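How to Check Whether Your Toaster Oven Is Lying to You

Posted by Valter Lobo, 18th March

Every toaster oven I have owned had numbers printed around a dial, and I have never met one where the numbers could be trusted. The dial says 350. The cookies say something else. Most people blame the recipe, or themselves, and then go out and buy a better oven with a digital display, which shows the wrong temperature in nicer lettering.

You can find out how far off yours is in an afternoon. It takes an oven thermometer and some patience. It won't fix the oven. I'd be wary of anyone who says they can fix a cheap thermostat with a screwdriver, and please don't open the case yourself.

What you need

An oven thermometer that can stand or hang on the rack. Get the plain kind with a needle. I have two, a Kaltis and a Serkine, and they disagree with each other by a few degrees, so don't treat any thermometer as gospel either. If you want a probe with a wire, fine, but check that the door still closes all the way over it. On small ovens it often doesn't, and then you're measuring your kitchen.

A timer, a pencil and a piece of paper. There are phone apps that will log oven temperatures for you. I tried one called Pichon and ended up typing numbers into it by hand, so I went back to the paper.

Half a loaf of cheap sliced white bread. Save the good stuff.

Before you start

Clean out the crumb tray. Old crumbs smoke, and you will spend the whole test wondering what's burning. Move the oven a few inches away from the wall and from anything that can melt. Take out every pan you normally store inside it (I know you do).

Check the wattage on the label at the back. Mine is 900 watts, which is low, and it explains a lot about how it behaves. A weak oven takes longer to recover every time you open the door. That isn't a fault, although the box certainly didn't bring it up.

Step one: the first reading

Put the rack in the middle slot and the thermometer in the center of the rack, facing the door so you can read it through the glass. Set the dial to 350 on the bake setting. Start the timer.

Ignore the preheat light. On mine it goes out long before the needle gets anywhere near the right number. As far as I can tell the light only means the elements have switched off for the first time. Wait until the needle has stopped climbing and write down both the time and the temperature. My oven took 23 minutes. The manual promises five.

Step two: the swing

One reading tells you very little. The heat in these ovens goes up and down constantly as the elements click on and off. Read the needle every couple of minutes over the next half hour and write each one down, including the ones that look wrong. Especially those.

Add up the readings and divide. The answer is your oven's real temperature at that setting. Mine came out 25 degrees under. If your highest and lowest readings are very far apart, the average still helps with casseroles and roast vegetables, but I wouldn't trust it with a custard.

Step three: do it again, hotter

Let the oven cool with the door open, then repeat the whole thing at 425. People skip this. They find one number, decide the oven is "25 low" and correct everything by that amount forever. There's no reason to think the error stays the same all the way around the dial. On the Stilemetti I had before this one, it was low in the middle and high at the top, and I ruined a lot of potatoes before I caught on.

Step four: the bread test

Heat the oven to your corrected 350. Cover the rack with bread, edge to edge, in a single layer. Trim the slices if you need to. Bake until the palest slice has some color, then slide the rack out with mitts and lay the slices out in the same order they came off the rack. 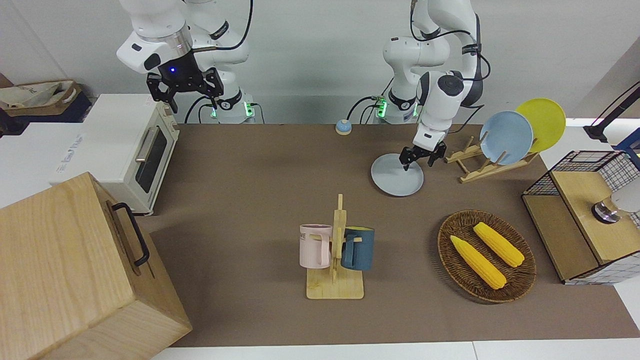

The pattern matters more than the shade. Dark at the back and pale by the door is the usual result, and the cure is to turn your pan halfway through. Dark stripes mean the bread was too close to an element, so try another slot. If one corner is nearly black and the rest is fine, check that the rack is level before you decide the oven is finished.

If you have a convection fan, run the bread again with it on. The packaging will have told you that the fan gives perfectly even browning. Mine moved the dark patch from the back to the left.

Using the numbers

Write your corrections on masking tape and stick it somewhere cool, like the side of a cabinet. Leave the thermometer in there for everyday baking and go by the needle.

Test again when something changes: a new rack, a move, an element that has started to look tired. I did mine in January and again last week, and the middle setting had drifted by 2 degrees. I can't say if that was the oven or the thermometer. I left the tape as it was.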